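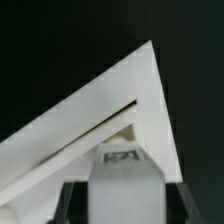

Pankaj Gautam thinks we should stop trying to pick the brackets up by the middle and go for the slot instead, and he left a long comment under my last post saying so. His argument was that the slot is the one feature on the part that always points the same way as the long edge, so if the software can find one it has found the other, and the robot then knows which way round the thing is lying before it closes on it.

I think he is right, and I spent most of the last club session finding out how much work that is.

For anyone new, I am in the robotics club at Kalard and we are entering the Hesora challenge again. There are five of us this year. The task is a sorting and assembly one: white plastic parts go in at one end in any orientation and have to come out at the other end stood up in a rack. You get points for each part in the right place, and you lose points for drops. The most a team can score is 900. Last year we managed 300, nearly all of it from the first two shapes, and then we ran out of time on the triangular bracket.

The bracket is the awkward one. It has two long strips with the slot between them and an opening underneath, so there are plenty of places for a finger to go and most of them are wrong. If you grip across the outside, the slope pushes the part out sideways. If you go into the opening, you can hold it well enough but it tends to swing round the finger. Pankaj's idea is to come in square to the slot and grip either side of it, where the faces are parallel.

The camera up by the gripper is how we look for it. White parts, a white finger and a dark background sounds simple, and for the outline it is. The outer edge stands out very well. The trouble is inside the part, where everything is white on white. The slot is a sharp black line at the closed end near the point, then it goes grey and soft as it runs down, and by the far end there isn't much left of it. My first version looked for the whole line and failed nearly every time. The second version only looks for the closed end and then follows the line for as long as it can. That one works much better, though it still gets confused when the finger is in front of the opening.

We have a small printed marking on the finger as well. The plan is to use it to check where the fingertip is compared with where the arm thinks it is. Close up it comes out blurred, so at the moment I am taking that reading further away and trusting the arm for the last bit. I would like to fix this before the heats but it is not top of the list.

Top of the list is the grip force. We have been using setting 3 for everything, which was fine for the first two shapes. On the bracket it squeezes the strips together and the slot closes up slightly, so the part springs when it is let go. I have tried lower settings and the drops went up. The next thing to try is a bit of rubber on the contact faces – we have a sheet of it left over from the wheels on Grudance, our old line follower, which has been in a box since we stopped using it.

The other change is to the rules. Rule 909 in this year's booklet says that a part put down and picked up again within the same run no longer counts as a drop, as long as it stays inside the tray. That helps us a lot. We can now set the bracket down, turn the wrist and take it again from a better side, which is what I wanted to do last year and couldn't. It costs time, but we were never short of time on the easy shapes, so I have moved them to the front of the run and left the brackets until last.

What I still don't have is a good answer for brackets lying on top of each other. The outline joins up into one big shape and the code thinks it is a single part with a very odd corner. For now it skips anything that looks too large and comes back to it at the end.

Pankaj also asked whether I would put the slot-finding code up. Yes, once I have taken out the bits that only work on our table. The heats are at the end of February and I will try to do it before then.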